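2005-10-13
By Ní Mhurchú

Why Do We Have Tides?

If you have ever built a sandcastle in the morning and come back after lunch to find the sea sitting on top of it, then you already know a good deal about tides! The water creeps up the beach, stays a little while, and slides back down again, and it has been doing that since long before there were any people to get their socks wet.

So what is doing the pulling? Mostly it's the moon. The moon is a very long way off, but it is big, and big things tug on other things. We call that tug gravity. It's the same kind of pull that brings your ball back down when you throw it up in the air. The moon tugs on the whole Earth, rocks and all, but water moves much more easily than rock does, so the sea bulges out a bit on the side facing the moon. There is another bulge on the far side of the Earth, where the moon's pull is weakest.

Now remember that the Earth is spinning, and you are riding around on it (hold on tight!). As your beach turns through one bulge, the water comes up, and that is high tide. Then it turns away and the water drops, and later on it meets the other bulge. That makes 2 high tides on most days at a place like Lidport, where the harbor wall has a painted ruler on it so the fishing crews can read how deep the water is.

The whole thing takes a little longer than 24 hours, as the moon has been moving along too and your beach has to catch up with it.

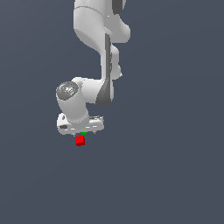
The sun pulls on the sea as well, though not as strongly as the moon. When the two of them line up, at new moon and full moon, they pull together and we get extra high tides, called spring tides. They come all year round, even in chilly February, so the name has nothing to do with the season.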